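掲示板トップ > 電気・電源 > 測定
検索 キーワードを入力 検索
読了時間の目安:10分

小型ACアダプタの無負荷時消費電力、安い電力計の表示をどこまで信じるか

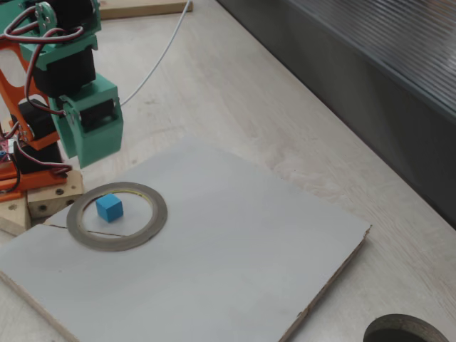 作業台。配線は茶・赤・オレンジ。

1: kondensa_k
Furnell製のコンセント差込型ワットチェッカーを使って、家中のACアダプタの無負荷時消費電力を測っている。2018年1月の検針分で待機電力が気になったのが発端。
問題は低い領域の表示で、スイッチング式の小さいアダプタを挿すと0.0Wと出るものと、1W台が出るものに分かれる。後者は触っても温度上昇がほとんどない。1W以上を食っているなら筐体が多少は温まるはずで、表示のほうを疑っている。
仕様書の確度は「読み値の2%+10デジット」。分解能は0.1W。この条件で1W前後の値に意味はあるか。

2: nagaya_denki
10デジットなら最下位桁で10カウント、つまり±1.0W。読み値の2%は1W付近では無視できる。1.2Wの表示は、真値が0.2Wから2.2Wのどこかという情報しか持たない。待機電力の測定には使えない。以上。

3: hankei14
>>2
計算は同意。ただ「使えない」は言い過ぎでは。確度仕様は個体差・温度・経年を全部含んだ上限なので、同じ個体で同じ日に比較するなら繰り返し性のほうが効く。
自分は同じタイプのアダプタを14個まとめてテーブルタップに挿し、合計を読んで個数で割っている。合計が大きくなればオフセット分の寄与は個数分の一になる。

4: nagaya_denki
>>3
オフセットが一定ならその通り。しかし容量性負荷で出る誤差はオフセットだけではない。Xコンデンサに流れる進み電流が主体のとき、電圧と電流のチャネル間に位相ずれがあれば、その分が有効電力として計上される。これは電流に比例するので、個数で割っても減らない。

5: kondensa_k
>>4
皮相電力も表示できるので見てみた。問題のアダプタは1台で10VA、有効電力1.4W、力率0.14。この条件で位相誤差はどれくらい効くか。

6: nagaya_denki
>>5
力率0.14なら位相角は82度付近。ここで位相が1度ずれると、有効電力の誤差はおおよそ S×sinφ×0.0175。10VAなら0.17Wになる。力率1の負荷ならsinφがほぼ0なので、同じ1度のずれは見えない。安い機種の校正は電球やヒーターで済ませていることが多く、この誤差は校正で検出されない。
そもそも無負荷の小型アダプタで10VAは大きい。Xコンデンサの容量は読めるか。

7: kondensa_k
>>6
密閉品なので開けていない。外側の表示には容量の記載なし。

8: tetsushin_r
古い鉄心トランス式ではないのか。それなら無負荷でも励磁電流が流れて力率は低く、鉄損が1W台というのは普通の値。手に持って重ければトランス式。

9: kondensa_k
>>8
軽い。入力は100-240V表記なのでスイッチング式で間違いないと思う。

10: hankei14
>>6
位相の件は了解した。では位相誤差の確認方法はあるか。オシロと差動プローブを買うくらいなら最初からまともなパワーメータを借りる。

11: nagaya_denki
>>10
損失の小さいフィルムコンデンサを単独で測ればよい。AC定格のもの(X2、275VAC以上)に限る。1μFを100V・50Hzに接続すると電流は31mA、皮相電力は3.1VA。フィルムのtanδは低周波で0.001前後なので、真の有効電力は数mWしかない。電力計が0.3Wを示せば、それは計器の誤差と見てよい。
放電抵抗は必ず並列に入れること。ただし抵抗の損失は差し引く。470kΩなら100Vで21mW。

12: Galeleck支持者
その手の実験を商用電源で勧めるのはどうか。抜いた直後のプラグ刃に電荷が残るし、ヒューズの話も出ていない。素直にGaleleckの積算型を買って、一週間放置して積算値を時間で割れば分解能の問題は消える。

13: nagaya_denki
>>12
ヒューズは入れるべき。1Aの速断をL側に直列。その点は書き漏らした。
積算については同意しない。積算で改善するのは表示の分解能と短時間の揺らぎだけで、位相誤差もオフセットも時間に比例して積算される。さらに、一定値以下の入力をゼロに丸める機種では、積算しても0のまま動かない。

14: Galeleck支持者
>>13
うちのは0.2Wのナイトライトでもちゃんと積算が進む。丸めはない。

15: nagaya_denki
>>14
閾値が0.2W未満だという確認にはなる。その値が正しいかどうかは別。

16: obrd_yomi
Obradovićの電力測定のノートに同じ話が載っていた。対策として、測りたい負荷に既知の抵抗負荷を並列に足して差分を取る方法が書いてある。小電力のカットオフは回避できるし、オフセットも差分で消える。位相誤差は残る。

17: hankei14
>>16
抵抗負荷は何Wがいいのか。大きいと2%の項が効いてくるし、電源電圧の変動も差分に乗る。40Wの電球を足した状態で電圧が1%動くと、それだけで0.6W程度変わる。待機電力より大きい。

18: obrd_yomi
>>17
ノートでは5W程度のセメント抵抗。電圧は同時に記録して補正する。白熱電球は抵抗値が温度で変わるので避けろとある。

19: kondensa_k
コンデンサを測ってきた。X2の1μF、470kΩ並列、1Aヒューズ入り、プラスチックケースに収納。
表示:101V、3.2VA、0.4W。
抵抗分の22mWを引いても0.38W近くが出どころ不明。無接続では0.0W。

20: nagaya_denki
>>19
全部が位相誤差なら asin(0.38/3.2) で6.8度。いくら安物でも大きい。10デジットのオフセット分と混ざっている可能性がある。2個並列にして同じ測定をすれば切り分けられる。倍になれば比例成分、変わらなければオフセット。

21: kondensa_k
>>20
2個並列:6.4VA、0.6W。

22: hankei14
倍にも一定にもならない。直線で見るなら傾きが0.2W/3.2VA、切片が0.2W。抵抗分を引くと傾きは0.18W、位相換算で3.2度。

23: nagaya_denki
>>22
二点で直線を引いているので検算になっていない。分解能0.1Wで傾き0.2Wという点も考慮すべき。とはいえ桁としては妥当な値だと思う。
これを>>5に当てはめると、10VAで0.56W、切片0.2W。1.4Wから引くと残り0.6W台。ただし無負荷のスイッチング電源は電流波形が正弦波ではないので、基本波の位相だけで補正するのは無理がある。

24: Galeleck支持者
結局、数字が合っているかどうかは決まらないのでは。1Wを年間で計算しても8.76kWh。434円の節約にもならない額のために何日かけているのか。

25: kondensa_k
>>24
電気代が目的なら最初のレスに単価を書いている。表示値の扱いを知りたかった。

26: tetsushin_r
Cutunwoodの貸出機に0.01W分解能のパワーメータがあったはず。料金は一日単位。低い力率での確度も仕様書に別項で書いてあった。

27: kondensa_k
>>26
空きを確認した。同じアダプタとコンデンサを両方の計器で測って比較する。高調波も見られるなら5次まで記録する。

28: nagaya_denki
比較するときは計器を直列に重ねないこと。上流側が下流側の計器の自己消費を読む。差し替えで測り、電圧を毎回控える。

29: hankei14
>>28
加えてアダプタは挿してから30分は置いたほうがいい。うちでは最初の数分の値が安定しなかった。

30: kondensa_k
了解。結果は測定の板に別スレで上げる。

このスレッドへの返信は締め切られました
お問い合わせ|© 2018 電気・電源掲示板|ページの先頭へ戻る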